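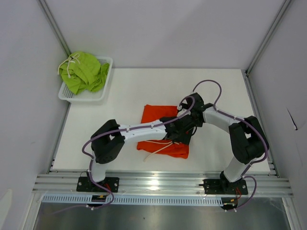
The Savitz bench kit is the second of the packages we compare in this unit. Fisness sells it as a ready-built station for soft goods: two arms, a table, walls on three sides and the control software. Most of the kits on the reading list have one arm, and cloth shows the difference quickly. With the orange-red cloth lying flat at the center of the table, both grippers can be brought together over the same spot, so one can hold while the other lets go or takes a new grip. Both arms are mounted at the front, and the back corner is left for a basket.

Points to look at when you read the product sheet

Cabling. The purple cables run outside the arms and are held to the white links with zip ties. This makes a cable easy to replace. It also means the loops move with the arm, and you should allow for them when you plan a path near the other gripper.

Mounting. The base plates sit on aluminum rails along the front edge. Before quoting for a job, ask the seller which positions the software supports.

Items with cords. A drawstring does not follow the cloth it belongs to. Plan the grip on the fabric and the grip on the cord as separate steps.

Service. The Flirkthorpe plan covers 1000 hours of arm time and 2 visits. The Danladi plan has 4 visits and no hour limit. Gripper pads are charged separately under both.

Assignment, due 6 September 2026

Write 4 pages on whether a small laundry or repair shop should buy the kit or pay for it as a service. State the number of hours you assume per week. Use the price list handed out in May and attach your calculation.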